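Commercial Baking Kitchen – Opening Inspection Checklist with Comments

Site: Plallbridge (shared production kitchen)
Operator: Clalton Bakery Supply
Compiled by: Máté Major
Revision: April
Applies to: bake room, cold room, dry store, icing bench, dispatch

Mark each item P (pass), F (fail) or N/A. A fail on any item marked with an asterisk stops production in that area until the supervisor has signed the release line in Section 8. Comments below each item are carried over from the previous revision unless noted. Don't delete a comment because the fault has been fixed. Write the fix underneath.

Section 1. Before Entry

1.1 Hair, beard and sleeve coverings on before the inner door.
Comment: Sleeve covers are required at the icing bench and optional elsewhere. Spare covers are kept in the top drawer by the hand basin.

1.2* No person with vomiting, diarrhoea or an uncovered hand wound enters the bake room.
Comment: Covered wounds need a blue dressing and a glove over the dressing. Log both.

1.3 Hand basin has hot water, soap and paper towel.
Comment: Towel dispenser jams when overfilled. Load to the line and no further.

1.4 Jewellery removed, plain band excepted.
Comment: Watches and fitness bands count as jewellery.

1.5 Phones left on the shelf outside the inner door.
Comment: Recipe sheets are laminated and hang at each bench. Conversion tables are on the back.

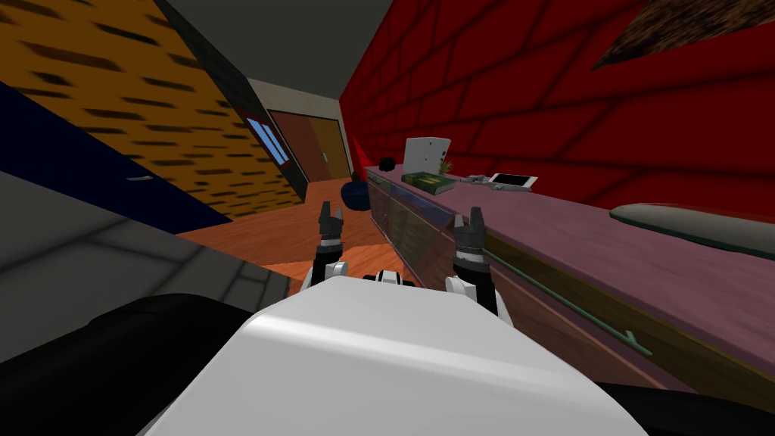

Section 2. Floors and Access

2.1 Walkway between the bake room and dispatch clear for its full width.
Comment: Flour pallets are not to be parked in the walkway during deliveries. Use the bay.

2.2* Floor dry in front of the ovens and the wash-up sink.
Comment: Sugar syrup on tile is worse than water and does not show under the overhead lights. Check by foot, with the sole flat. Clean with hot water first, then detergent.

2.3 Anti-fatigue mats lie flat with no curled corners.
Comment: Mat at the icing bench replaced. Old mat discarded.

2.4* Exit door opens from inside without a key.
Comment: Door sticks in humid weather. Planed at the top edge and rechecked at 6:15 am, before the first bake. Pass.

2.5 Drain covers seated.
Comment: The cover nearest the mixer rocks if it is put back the wrong way round. The notch faces the wall.

Section 3. Ovens and Proving

3.1* Oven door seals intact, no splits or hardened sections.
Comment: Caron deck oven, lower door: seal compressed at the hinge side but not split. Pass with watch. Recheck at the next revision.

3.2 Oven reaches set point and holds it.
Comment: Test with the independent probe on the middle shelf, unloaded, at cupcake temperature (170 °C fan). Record the reading after the light cycles twice. A drift of more than 5 °C either way is a fail. The dial is not evidence.

3.3 Fan guard fitted and free of grease.
Comment: Remove paper case fragments by hand with the oven cold and isolated. Paper cases lift in the fan if trays go in partly filled.

3.4 Oven mitts dry and without holes.
Comment: Damp mitts conduct heat. Two pairs were found hung over the sink tap and have been moved to the hook rail.

3.5 Prover water tray emptied overnight and wiped.
Comment: Scale present in the corners. Descale with citric acid, rinse, air dry.

3.6 Muffin and cupcake tins free of flaking coating.
Comment: Run a gloved finger round each cup. Any tin that sheds is binned that day. It does not go back on the rack for savoury use. 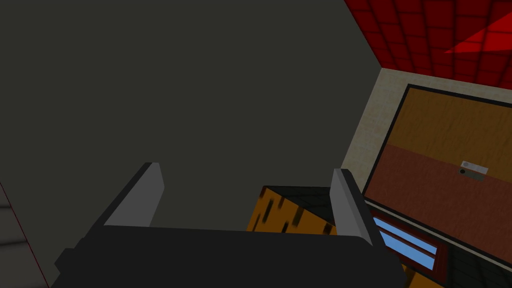 Fig. 2 – Gripper fingers apart, nothing held between them.

Section 4. Mixers and Hand Tools

4.1* Planetary mixer bowl guard interlock stops the motor when raised.
Comment: Test at lowest speed with the bowl empty. Urkitz 20-litre mixer: stops at once. Pass. Repeat after any belt change.

4.2 Whisk and paddle attachments checked for loose or broken wires.
Comment: Whisks are inspected before and after each batch of meringue or Swiss buttercream. If a wire is missing after the batch, the whole batch is discarded. Sieving does not clear it.

4.3 Paddle clearance set.
Comment: The paddle should pass the bottom of the bowl without contact. Contact leaves a grey streak in pale buttercream. Grey streaks are a fail for the mixer and for the batch.

4.4 Power leads undamaged, test tag in date.
Comment: Hand mixer lead was nicked near the plug. Removed from service and tagged out.

4.5 Palette knives and piping nozzles accounted for at start and finish.
Comment: Nozzles are stored in the numbered tray. An empty slot at finish is reported before anything leaves dispatch.

4.6 Silicone spatulas whole, no cuts along the edge.
Comment: Check under the collar where the head meets the handle. Fat collects there and goes rancid. One-piece spatulas are preferred when replacements are ordered.

Section 5. Cold Room and Dairy

5.1* Cold room at or below 5 °C.
Comment: Read the probe in the water bottle on the centre shelf. The display over the door reads the air and moves every time the door is opened.

5.2 Butter, cream and cream cheese in date and in original wrap or labelled tub.
Comment: Once unwrapped, butter for icing is labelled with the time out of the cold room. Softened butter that has gone glossy is returned for use in batter and is not used for frosting.

5.3 Cream cheese frosting stored covered, lowest use-by at the front.
Comment: Discard after 2 days regardless of appearance. Plain buttercream has its own limit on the bench sheet.

5.4 Eggs stored below ready-to-eat items.
Comment: Pasteurised whites are used for all Swiss and Italian meringue sold from this kitchen. Shell eggs are used in baked products only.

5.5 Door curtain strips clean and full length.
Comment: Second strip from the left is torn at the bottom. Replacement ordered. Pass with watch.

Section 6. Dry Store and Allergens

6.1* Nut products in the red-lidded bins, bottom shelf only.
Comment: Almond meal was found on the middle shelf above icing sugar at the last check. Fail at the time. Shelf stripped and washed, icing sugar discarded. Shelf edges are now labelled.

6.2* Egg-free and dairy-free lines made first in the day on clean equipment.
Comment: Includes the vanilla and lemon egg-free cupcakes. Equipment for these lines has white handles. If a white-handled item is used for anything else it goes through the dishwasher before it goes back.

6.3 Flour and icing sugar bins closed, scoop stored outside the bin.
Comment: A scoop left in the bin means the handle has touched the product.

6.4 Pest bait stations in place and undisturbed.
Comment: No activity. Moth trap in the dry store to be replaced with each revision of this list.

6.5 Sprinkles, colours and flavour essences labelled with batch code.
Comment: Decanted jars need the code copied from the original pack. Jars without a code are discarded, including full ones.

6.6 Flour dust on ledges and light fittings removed.
Comment: Vacuum only. Do not sweep and do not use compressed air. Ovens off while high ledges are cleaned.
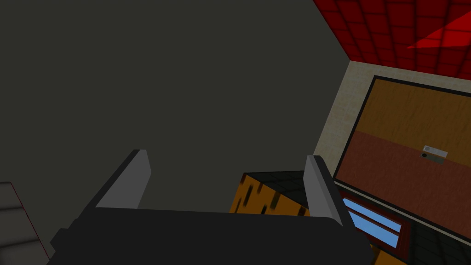
Section 7. Icing Bench and Dispatch

7.1 Bench surface sanitised, contact time observed.
Comment: Contact time is on the bottle label and differs between products. Read it when the product changes.

7.2 Piping bags single use.
Comment: Reusable cloth bags withdrawn. They could not be dried fully between shifts.

7.3 Cupcakes at room temperature before icing.
Comment: Probe the centre of one cake per tray. Above 24 °C the buttercream slumps and the tray is set aside. Do not move warm trays to the cold room to speed this up, as condensation under the case causes it to peel.

7.4 Finished weight checked against the recipe card.
Comment: Standard iced cupcake is 86 g. Check the first tray after each change of icer. Most underweight results trace to the swirl, most overweight results to the batter scoop.

7.5 Boxes assembled flat-bottomed, inserts seated.
Comment: The 6-hole insert can be fitted upside down and will appear to hold. It releases in transit. Printed side up.

7.6* Allergen label matches product in the box.
Comment: Check every box before the lid is closed. A supervisor does a second check on egg-free orders.

7.7 Delivery crates clean and dry, no food or labels from previous use.
Comment: Old labels come off with warm water. Scraping leaves grooves that hold sugar.

Section 8. Result and Release

Items failed at this inspection: 4.4, 6.1
Items passed with watch: 3.1, 5.5

Action on 4.4: hand mixer tagged out, lead to be replaced by a licensed electrician, then tested and tagged before return.
Action on 6.1: completed and rechecked. Dry store released for production.

Areas stopped: dry store (released)
Supervisor release: M. Major, Plallbridge

Notes for next revision

– Add a line for the blast chiller once it is commissioned.
– Move 3.6 to Section 4 with the other small equipment.
– Ask Caron for the part number of the lower door seal. The manual lists only the upper.
– Bench sheet for plain buttercream needs reprinting; the lamination has lifted and the lower rows can't be read.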